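Speaker notes: Small things, big table. How we clear up a play corner
Liette Després
October
Last updated Saturday
223 shares | 40 comments

Start slowly. Wait until people at the back sit down.

Good afternoon and thank you for coming to Lundedgate. I was asked to talk for 40 minutes about tidying, and my husband was surprised that it is possible. I will try.

Slide 1, the shelf plan. I take care of the toys at Prumik, our toy library. We have roughly 1,000 pieces, and most of them are smaller than my hand. Families borrow them and bring them back in bags, all mixed together. So my talk is about the moment after the bag is emptied on the table.

(Ask: who has toy food at home? Let them answer, do not hurry.)

Slide 2, the first rule. We do not sort by color. I tried it for one winter and it was a mistake, because a child does not ask for "something yellow", he asks for the banana. Now we sort by the game it belongs to. Food goes with plates and cups. Animals go with animals. If a piece belongs to two games, it goes where the children look for it first.

Slide 3, open bins and boxes with a lid. An open bin is for the things that go out every day. A box with a lid is for the full sets, which rest until somebody asks for them. Mrs. Kozłowski from our reading room puts everything under a lid and we have a friendly disagreement. Tell the story of the lost teapot here, but the short version.

Slide 4, the label. I write the name of the game on paper tape. No drawings, I draw badly.

Slide 5, the table. Please leave this one on the screen while I speak. A light table is good for this work, but white and cream pieces are easy to miss on it, so I look for them first. In the picture it is the cup, and the bin also. The panda has some black, so the eye finds it quickly. The banana is already on its pink plate, and I would keep them together, they are one game. The bread roll should join them. The panda must go to the animals, even if children like to feed it bread.

(Pause. Drink water.)

Slide 6, questions. If there is a question about washing, say that our washing list, which we call Prumness, is on the paper near the door. Take 2 copies if you have a neighbor who needs it.

Thank the hosts. Do not forget the adapter.

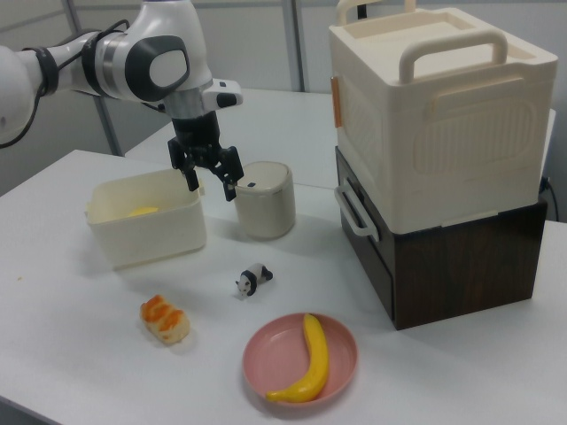 Liette Després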